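Holovko Wrist Kit: Set-Up Guide
Section 6. Recording a chair task

The kit records hand motion that Drikex software turns into training data for a robot arm. Fit both wristbands as shown in Section 5 before you start.

1. Put the chair by the table. A chair with a padded or woven rail is fine.

2. Take hold of the rail with both hands. Keep the marker blocks facing out and clear of your sleeves.

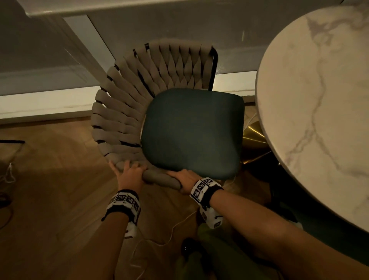 Hold still until the app shows a steady light for each wrist. If one light blinks, loosen your grip, turn that wrist a little and try again.

3. Move the chair at your normal speed. Keep both hands in view of the head camera.

CAUTION: Keep cables away from your feet and the chair legs. 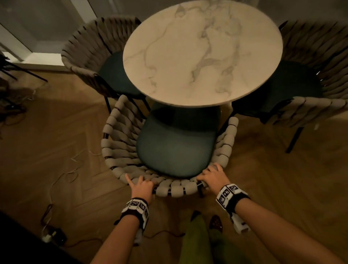 Prirkthorpe: We lost tracking on the right wrist until we moved the strap closer to the hand. Could that go in the guide?

Reply from Uvstead Support: Yes. See the note under step 4.

4. Let go, step back and grip the chair again for the next take. Stop each take at 30 seconds.

Note: If tracking drops, move the strap closer to the hand.

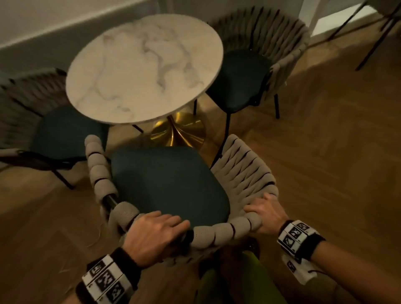 Fig. 6-3. Both hands on the backrest, chair pulled back from the table.

5. Record the same move from another side of the table. Save the takes under one task name.

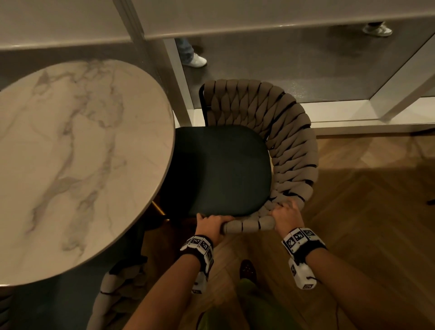
6. Press Stop, then take off the bands. Wait for the upload bar to fill before you switch off the hub.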